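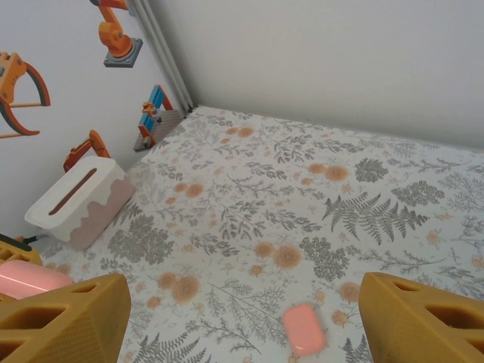

Kastriot Vidmar would have spent the money on better motors. Fingers wear out, he argues, and a printed pair costs less than lunch, so why fuss over them for a month?

Impi Lindqvist fussed over them until June. Her arm, named Zodumton after a misheard radio jingle, shares a bench at the Panon workshop with two lathes and a kiln controller. The yellow fingers are the seventh revision. Rectangular openings cut the print time and let the structure give a little under load; the ribbed texture was left as it came off the printer.

Soap is a fair test of a gripper. A small rounded bar lying flat offers very little edge, and the glossy surface punishes a bad approach angle. Lindqvist runs her trials on a tablecloth printed with gray ferns and peach flowers, against which a pink bar is easy for the wrist camera to separate. Plain cloth comes later.

Her log holds 607 attempts. Revision six dropped the bar 77 times, mostly during the lift — the fingers closed evenly, then twisted at the mount. Revision seven has a wider base and two more screws per side.

The control code runs on an old Unix machine under the bench. Closing speed is still set by hand, in a text file, and Vidmar wants that fixed before anyone prints an eighth pair.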